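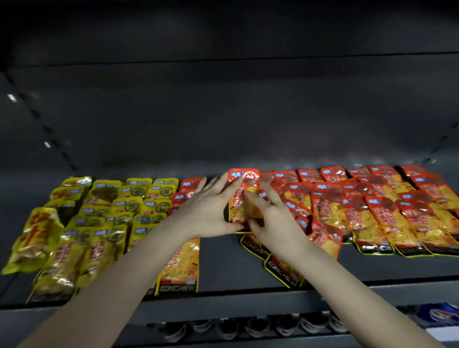

Retno Khoo wrote in to say I'd been unfair to the Salinas lake monster, and that her uncle heard it twice from the old Allthorpe boat ramp. Heard it, mind you. Everyone up there has heard it.

I spent most of November reading whatever the Allthorpe library had on the thing. The town booklet claims 293 sightings – I found dates for maybe a third, and a good many fall on the weekend of the Asberg fish fry. One man put it at 80 feet long. Another said it was the size of a canoe, and may have been a canoe.

There's still a $1,000 reward for a clear photo. Retno says the lake is too deep to search properly. The county map gives 31 feet at the dam end.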